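Section 2: Adding an Issue to Your Carix Comic Collection

Before you begin, sign in to your Carix account and confirm that the series title already appears in your library. If it does not, create the series first.

1. From the Library screen, select Add Issue.

2. Enter the issue number exactly as it is printed on the cover. For the Mirkthorpe series, numbers 1 through 31 belong to the original run. Later issues are filed under Mirkthorpe: Second Watch.

3. Choose a cover type. Variant covers are stored as separate copies of the same issue.

4. In the Characters field, type the first letters of a name and select it from the list. The character Gaber has two entries, one for each continuity.

5. Select Save.

Note: Story synopses are hidden by default. To display them, open Settings and turn on Show Plot Details.

Caution: Deleting a series also deletes every issue filed under it. Deleted records cannot be restored.
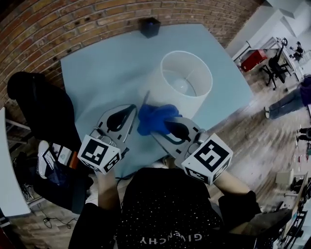 MIRKTHORPE, December 2021

The shared character index now holds 1,239 entries. Corrections may be submitted through the Report an Error form and are reviewed by Tahira Rana and Vinh Khương. Please include the series title, issue number and page.

6. To add another issue, select Add Next. The series title and publisher are carried over.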